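Unit 4: Console Pricing and Platform Margins
Handout, revised July 12, 2019
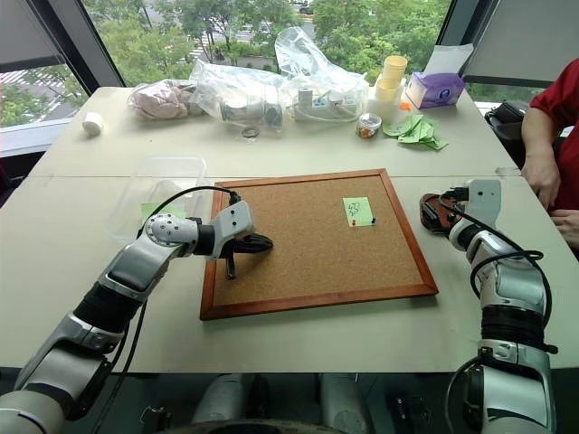 R. Alvarado
Lecturer, Consumer Electronics Economics

Launch price and unit cost are set by different teams. The bill of materials covers parts, assembly and packing. It leaves out freight, retailer margin and warranty reserve, so a console with a parts cost below its shelf price can still sell at a loss.

Worked case: the Planska handheld
Shelf price: $400
Retailer margin: 12 percent, or $48
Net to maker: $352
Full unit cost: $364
Loss per unit: $12

Game royalties must cover the gap. At $6 per game, the second game sold brings the unit to zero — before any marketing spend is counted.

Attach rate
Games sold divided by consoles sold, over the same period. The Follum survey panel logged 143 consoles and 1,129 games through December. Bundled games are excluded.

Problem for section: repeat the case with a retailer margin of 8 percent. Show the net to maker and state whether the loss remains.

Reading: Estel, chapter on hardware subsidies.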